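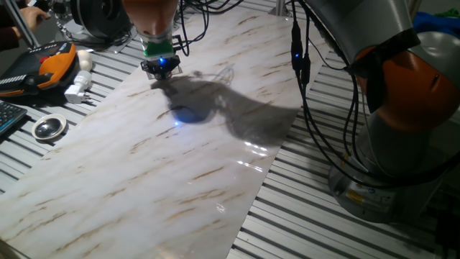 Marble-pattern sheet on the slotted bench.

Bench surface notes, a short thread. We have a long glossy sheet laid diagonally over the aluminum extrusion. White ground, brown veining, grain running lengthwise. The marble is a print. I have been asked.

Why cover the slots at all: small flat parts drop an edge into the grooves and then sit at an angle. A continuous surface fixes that. It also wipes down faster than 43 slots and a toothbrush, which was Yuzuki Hayashi's method until September.

Cost of the fix is glare. Gloss finish plus overhead lights gives you hard white streaks, and they move when you move your head. Matte would be better. Matte was out of stock.

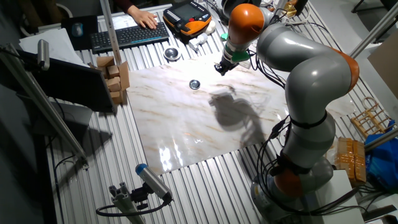
Small cap near the top of the sheet, larger lid past the edge. Wood blocks stacked at the left.

Parts in use: two round metal lids, one small and flat, one larger and bowl-shaped. Both shiny. On a shiny sheet this is a poor combination – the rim reads fine, the middle takes on whatever is overhead.

Keyboard and mouse stay at the far end. Kiyoshi Imai wants them on a separate cart. The cart is at Olavmont and has been for a while. 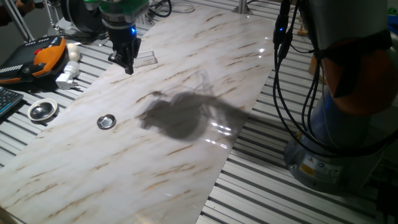 Clear plastic on the sheet, plus a wrinkled film lower down.

Transparent stuff on gloss is the hard case. The small clear piece shows by its edges. The film shows by its wrinkles and the highlights along one side. In shadow you mostly lose it. If you put clear parts down, write down where. 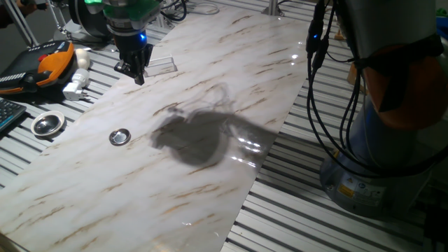 Small cap on the board, larger one off it, plug adapter just above.

The adapter has no assigned place. It goes in the drawer marked 5 from now on, along with anything else with prongs.

Next order is a matte sheet, plain gray, 700 mm wide. Natsumi Chiba has the quote. The marble one goes to whoever has a kitchen shelf to line – reply if you want it, bring a tube.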